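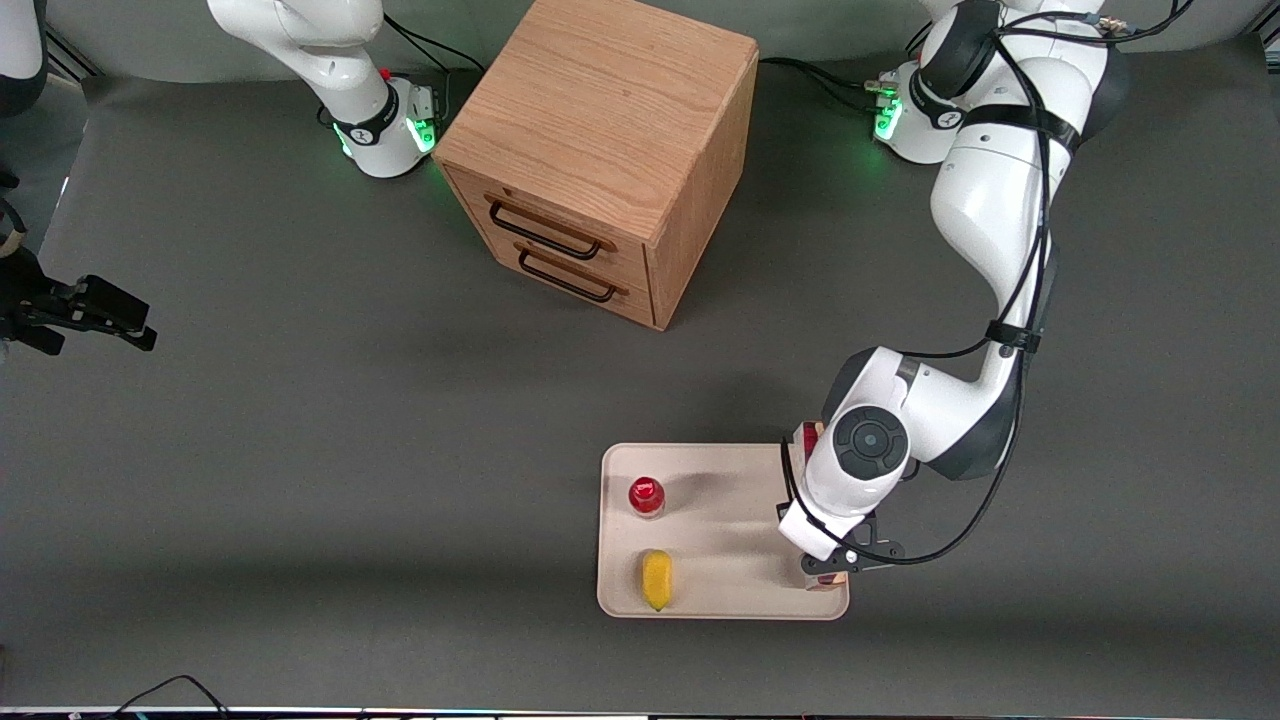
How soon after being exposed should I use a Farstead home antigen test?
Wait a few days if you feel fine, and test right away if you don't. Swabbing an hour after the dinner party where your cousin coughed on the bread tells you very little, because the virus needs time to build up to a level a home test can find. If the first result is negative, test again 2 days later.

Farstead Home Respiratory Test, Household Box
Item 1152
Six tests per box. Ships from our Bulterberg warehouse.

Farstead is a nasal swab test for COVID-19, made for people who would like an answer before they go to work, visit a grandparent or sit for nine hours on a plane next to a stranger. It won't tell you who gave it to you. Customers have asked.

What you get

6 sealed swabs
6 test cassettes in foil pouches
6 tubes, already filled
1 cardboard tube stand, which folds together in a way that makes sense on the second try
1 instruction sheet in large type

How it works

Wash your hands, open one pouch, and swab both nostrils as shown on the sheet. You are aiming for the lower part of the nose. Your brain is a good distance farther up and in no danger. Stir the swab in the tube, squeeze the sides as you pull it out, snap on the cap and put the drops in the well of the cassette.

Then set a timer and go do something else. Staring does not develop the line any faster, and a cassette read too early or left until after lunch can give you the wrong idea. The reading window is printed on the sheet.

A line at C and a line at T is positive, even if the T line is so faint that you have to call someone in from the other room to argue about it. A line at C alone is negative. No line at C means the test didn't run properly and you need a fresh one.

What it won't do

It does not treat anything or prevent anything. It also can't promise that you're clear because you tested negative once and told people about it. A single negative on a home test can miss an early infection. If you have symptoms, stay home anyway, and call your doctor if you're in a group at higher risk or if you're getting worse. Trouble breathing is a reason to call emergency services and put the box down.

We also get mail about vitamins, horse products and something involving a hair dryer. We sell tests.

Storage

Keep the box indoors and out of the sun, between 35 and 86 degrees Fahrenheit. The glove compartment fails on both counts, depending on the month. If the box arrived on a freezing porch, bring it in and let it come to room temperature before you open a pouch. Check the date on the side. A test that has sat behind the cough syrup since some long-ago June may be past it.

Also in the range

Joltisen digital thermometer: beeps when it's done, and the beep can be turned off, which parents of sleeping toddlers mention in nearly every review.
Edet face masks: flat-packed, adjustable nose wire, adult and child sizes.
Farstead Single: the same test, one to a pouch, for travel bags and desk drawers.

Returns

Unopened boxes may be returned for a full refund. Please do not send back used tests as evidence. We believe you.

Questions from customers

Can I use one test for two people?
One test covers one nose owner. Sharing a cassette gives you one result and a long discussion.

Does the test work on children?
Ages 2 and up, with an adult doing the swabbing. Bribery is not covered in the instruction sheet but seems to be common practice.

My line showed up overnight. Am I positive?
Lines that appear after the reading window don't count. Take a new test and read it on time.

Anything else goes to Haf Cadwaladr at the customer desk, who answers mail until 4:30 p.m. Include the lot number from the end of the box.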